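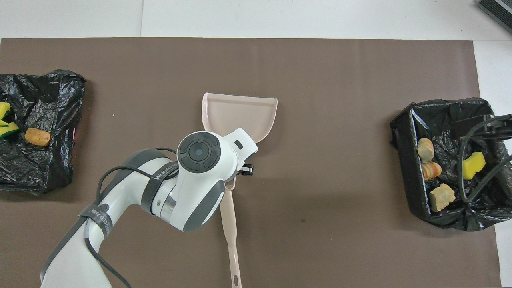 Perguntas frequentes sobre a sincronização e as notificações do Lanow

Esta página reúne as dúvidas que chegam com mais frequência ao suporte do Lanow, o aplicativo de listas e tarefas compartilhadas. As respostas valem para Android e iPhone, salvo quando indicado. Para a versão de navegador, consulte a última parte.

Notificações

Não recebo avisos quando alguém altera uma lista. O que devo verificar?

Abra o Lanow, toque em Perfil e depois em Avisos. A opção "Alterações de outros membros" precisa estar ligada para cada lista, e não só na conta. Em seguida, entre nas configurações do telefone e confirme que o aplicativo tem permissão para enviar notificações. Nos aparelhos com economia de bateria ativa, os avisos podem chegar com atraso ou todos de uma vez quando a tela é desbloqueada.

Os avisos chegam, mas sem som.

O som é controlado pelo sistema. No Android, mantenha o dedo sobre uma notificação do Lanow e escolha "Alerta" em vez de "Silenciosa". No iPhone, vá a Ajustes, Notificações, Lanow e ative Sons.

Recebo o mesmo aviso duas vezes.

Costuma acontecer depois da troca de aparelho, quando o telefone antigo foi restaurado em outro. Em Perfil, Aparelhos conectados, remova os registros que não reconhece e entre de novo.

Sincronização

A lista aparece diferente no meu telefone e no de outra pessoa.

Puxe a tela da lista para baixo e solte. Se a data da última atualização não mudar, verifique a conexão e repita. Uma alteração feita sem internet fica guardada no aparelho e é enviada quando a rede volta. Enquanto isso não acontece, um relógio cinza aparece ao lado do item.

O relógio cinza não desaparece.

Feche o aplicativo por completo e abra de novo. Não desinstale: os itens que ainda não foram enviados seriam perdidos. Se o relógio continuar depois de reiniciar o telefone, use Ajuda, Enviar relatório e escreva o nome da lista no campo de texto.

Aparece o erro 247. O que significa?

Significa que a lista foi aberta com uma versão antiga do aplicativo. Atualize pela loja e entre outra vez na conta. O conteúdo não é afetado.

Existe um limite de itens por lista?

Sim. Cada lista aceita até 2.191 itens, contando os concluídos. Quem usa a mesma lista de compras há muito tempo pode chegar ao limite sem notar. Para liberar espaço, abra o menu da lista e toque em Limpar concluídos. Essa ação não pode ser desfeita.

Bateria e armazenamento

O Lanow está gastando muita bateria.

Desligue "Lembretes por local" se não usa essa função, pois ela consulta a posição do aparelho mesmo com o aplicativo fechado. Em telefones mais antigos, também ajuda mudar a sincronização de contínua para manual.

O aplicativo ocupa muito espaço no telefone.

As fotos anexadas às tarefas ficam em cache. Quando o cache passa de mais de 80 MB, o aplicativo sugere a limpeza, mas ela pode ser feita a qualquer momento em Perfil, Armazenamento. As fotos continuam disponíveis na conta e são baixadas de novo ao abrir a tarefa.

Conta e integrações

Troquei de número e não consigo entrar.

Use o e-mail cadastrado no lugar do número. Se a conta não tem e-mail, o formulário de recuperação pede o nome de duas listas e o mês em que a conta foi criada. Um mês aproximado é aceito.

A agenda Dauda deixou de receber minhas tarefas.

A autorização vence de tempos em tempos. Em Perfil, Integrações, desconecte a Dauda e conecte novamente. Só aparecem na agenda as tarefas com data. As que foram criadas durante a interrupção precisam ser abertas e salvas uma vez.

Ainda posso importar listas do Skarnesura?

Sim, pelo arquivo de exportação. A importação direta foi encerrada em junho. Os nomes, as datas e as notas são mantidos, mas as etiquetas de cor não.

Versão de navegador

A página fica em branco depois do login.

Limpe os cookies do site e desative os bloqueadores de conteúdo para o endereço do Lanow. Em janelas anônimas, a sessão termina quando a janela é fechada.

Posso usar o navegador sem internet?

Não. O modo sem conexão existe apenas nos aplicativos para telefone e tablet.

Como falo com o suporte?

Pelo menu Ajuda, dentro do aplicativo. A equipe fica em Cesisville e responde por escrito, em português, até as 18h. Não há atendimento por telefone.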